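Teaching With the Gripper at Home: Tips From My Spare Room

I've been recording demonstrations with a hand-held gripper for two years now, mostly household chores, and people keep writing to ask how I get through a batch without my wrist falling off. So I finally wrote it all down. Some of this is plain housekeeping, some of it is specific to the tool, and all of it I learned by throwing away a lot of bad takes.

Wipe the pads before you start. I keep a damp microfiber cloth in my apron pocket and go over both finger pads every dozen takes or so. Crumbs and cookie grease make them slick, and then you squeeze harder to make up for it, and then the arm learns to squeeze harder too. No dish soap! It leaves a film. Plain water, then dry with the other end of the cloth.

Slow down on the way in. My first batch was 300 takes of me snatching things up like I was late for a bus, and I kept exactly 138 of them. Come in at a steady pace, stop for half a breath with the fingers open, close, and then lift. If it feels a little silly and slow, you've got the speed right.

Snacks are my favorite thing to teach with (cheap, light, and you can eat the props when you're done). They're harder than they look, though. Film wrappers slide over each other, and a packet that looked fine a second ago will turn under the fingers and take its neighbor along for the ride. I go for whatever is on top first, even when the one I want is underneath, and I pinch at the sealed end if I can reach it. Crackers get a light touch across the middle, because a cracked cracker is a wasted take and also a mess in the bag.

Soft surfaces are worth the bother too. On a bare table you can press down a little and get away with it, but on cloth the whole thing bunches and drags. I do one batch on a hard top and one on fabric and keep them in separate folders. 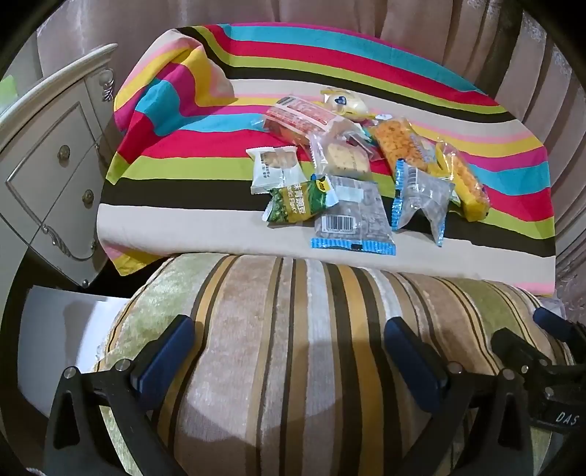

Eduardo Buenaventura wrote in to say he does it the other way around: he starts every new task on fabric, the more rumpled the better, and only moves to a bare table once his error rate settles down. He drives a Cantero arm by remote from across the room, and he says the cloth taught him to stop leaning on the joystick. He also thinks I'm too fussy about separate folders. Fair enough, Eduardo, but I've mixed mine up once and lost an evening to sorting, so the folders stay.

His note did get me thinking about remote control, which I use less. My own setup is a secondhand Niltia base with a Wamik controller, and the lag drives me up the wall. What helps is calling the moves out loud before I make them. "Over, down, close, up." My husband thinks I've lost it, but my takes are a good deal cleaner when I talk.

A few odds and ends:

Change the pile between takes. Scoop everything up and drop it again, and don't tidy it. If the same packet is always in the same spot, the arm learns the spot and couldn't care less about the packet.

Keep your free hand out of it. Sit on it if you have to.

Close the curtains if the sun moves across your work area. I record after 11 in the morning, when the light in that room stops jumping around.

Name your files as you go. I use the item, the surface and a number, and I write the duds on a sticky note so I can pull them out later.

Rest your elbow on a cushion. The Zirna wrist brace everybody recommends made my hand go numb, and a rolled bath towel under the forearm did more for me anyway. I stop when my thumb starts to ache, even if I'm in the middle of a batch, and pick it up again after supper.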